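The request for a second arm at the Flodham bench had been returned to Chinyere Olatunji twice. The first reader wanted the cost of mounting plates shown separately. The second wanted to know what had become of the 17 cables bought in October. She attached the Bekano quotation again, corrected the total to 2,963, and turned to the wrist view on her other screen.

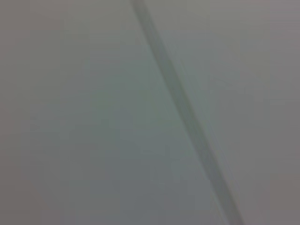
Ellurach Instrument Works - Office of Equipment Planning

A dark line crossed the gray from top to bottom on a slant. It might have been a seam, or a cable lying flat. Olatunji considered it for longer than the form allowed for.

"Is it in focus?" asked Edet from the doorway.

"It is not."

"Then we should budget for a lens."

She opened line 52, which was reserved for contingencies and had been empty for six years. Under Description she typed "Optics, wrist" - and under Justification, after some thought, "To determine what the line is."

The form accepted it and asked for a second signature.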